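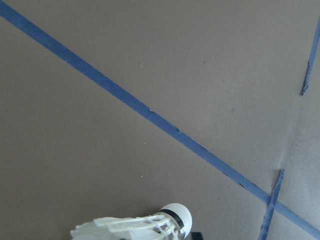 4.2 Lines that people put down for themselves

I went into the Dutetside interviews expecting to talk about rent. That was what the consent form said and it was what I had prepared for, with a whole page of questions on who paid what and when. What people wanted to talk about was tables. Of the 22 tenants I spoke to, 21 brought up the shared worktops before I did, and the other one had moved his bench into a corridor to get away from them.

Some background first. Dutetside is a building of small craft workrooms, mostly let to people who can't fill one on their own, so they share. The lease covers the door, the heating and the bins. It says nothing at all on how a table is to be split between a bookbinder and a woman who repairs accordions, and so the tenants sort it out between themselves, sometimes well and sometimes with a good deal of slamming.

The commonest way of doing it is tape. I had read Aravena's chapter on chalk lines at the Gratimari fish market before I started, and I'd half assumed tape would work the same way (drawn in the morning, gone by night, argued over in between). It doesn't, or not in this building. Chalk has to be redrawn, and Leandro Aravena makes a lot of the redrawing, quite rightly, as the moment when a neighbour can object. Tape stays where it is. People told me they had "inherited" a line from tenants they'd never met, and two of them still kept to it although neither could say what it was for.

I also expected the lines to be straight down the middle, and I was wrong about that too. Tenants liked a slanted line if one of them was left-handed, or if the window only lit one end. Blue painter's tape of the kind in Figure 3 was the usual choice, mostly for its price and for coming up cleanly. A long diagonal strip like the one in the figure, with a little notch in its edge, would start a conversation in most of the rooms I visited. Small tears were read very closely! One tenant, a framer I'll call Palma, told me she could tell from the edge of the tape whether anyone had been dragging boxes over it, and she said it in a tone that made me glad I hadn't brought a box.

Yamila Pereyra read an early draft and asked whether I was making too much of all this - surely people mostly just ask each other? They do, and I should say so plainly. In 8 of the interviews the tenant described moving a line after a friendly chat over tea, with no fuss whatever. But those chats were about the tape. "Can we shift it over a bit" is a much easier thing to say than "you take up too much room", and I think that ease deserves more attention than I gave it in my first round of coding.

I don't want to stretch the point to larger buildings. The Flolix site has more than 1,000 tenants and a written desk policy, and when I visited in September I didn't see one taped table. Whether the policy had replaced the tape, or whether there had never been any, is something I couldn't find out from a single visit. I come back to Flolix in section 5, where the storage cages raise a similar problem with padlocks.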